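3 August 2025
Bench room lighting, continued from the March pages

Picked up where the March notes stopped. New tubes from Ellance are in over the long bench and the table by the white wall. Old ones are still up on the door side, so for now both can be compared in the same room. Gøran Skjelbred did the swap on the long bench, I did the rest.

Let everything warm up for 10 minutes before the first reading. Blinds down, hall light off. Plisik meter, flat on the surface, sensor up, me standing back far enough that my shadow is out of it. I forgot the last part on the first pass and threw those numbers away.

Long bench, middle: 310 lux. The ends are lower, as they were in March. Door side is worse than it was in March. Those tubes are well past 2,000 hours if the tally on the fuse box door is right, and I think whoever kept the tally skipped a few months.

Color is the reason for the whole exercise. Under the old tubes we kept mixing up the brown and dark red wire, and the resistor bands were hopeless by late afternoon. The new ones are sold as CRI 85. I have no way of checking that here. I laid out the wire offcuts on white paper and Gøran sorted them on both sides of the room without being told which was which. New side: no mistakes. Door side: he put two dark reds with the browns and wasn't sure about the violet. Small test, one pair of eyes. Repeat with someone else.
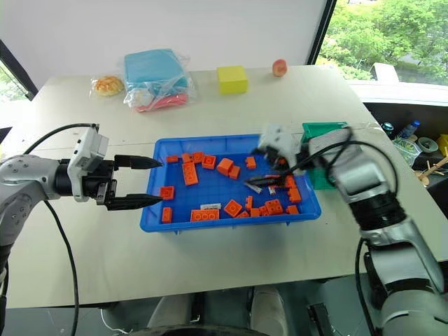 Orange bricks in the blue tray, white wall behind.

Glare next. The new tubes are brighter to look at and the old diffusers don't quite fit over them. They sit proud at one end and rattle when the door closes. Sitting at the long bench I get a reflection off anything glossy: solder mat, steel rule, the glass on the magnifier. Turning the magnifier a little toward the window side gets rid of most of it. The steel rule is just annoying. Could try the satin one from the drawer.

Tried taking a diffuser off altogether. More light, much harder shadows, and I had a headache coming on by the time I'd finished the readings. Put it back.

Polishchuk has a diffuser listed in the right length but only in a prismatic pattern. The opal one is on back order. I'd sooner wait for the opal. Gøran says prismatic is fine in his kitchen. A kitchen is not a bench.

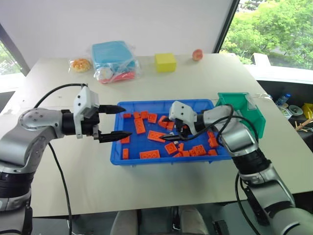

Blue tray on the white tabletop.

Task lamps. We have the Clillano clamp lamp and the unnamed gray one with the cracked base. Clillano on the long bench, arm at full height: plenty of light, and the spot is even enough to solder under. It droops over the course of an hour. Tightened the elbow screw and it drooped slower. There should be a friction washer in there and I suspect there isn't. Take it apart next time.

The gray lamp buzzes. I swapped the bulb, still buzzes. Swapped the outlet, still buzzes. Labeled it and put it on the shelf. Please don't put it back in service.

Flicker: waved a pencil under each fitting, the usual crude check. Old tubes on the door side show clear separate pencils. New ones give a smooth blur. Clillano the same as the new ones, also when dimmed, which I didn't expect from a lamp at that price.
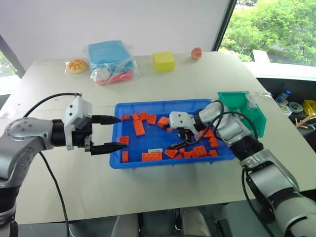 One fitting over the long bench takes two or three tries to start from cold. It did this with the old tube too, so I blame the holder. The contact on the window end looks dull. Cleaned it with a fiberglass pen, power off at the box, and it started first try afterward. Only tested it the once.

To do:
order two opal diffusers, chase Polishchuk for a date
washer for the Clillano elbow
wire sorting test again with another person, late in the day
door side tubes, same type, after the diffusers are sorted out
start a new hours tally with a date on it
meter battery is showing low, spare is in the left drawer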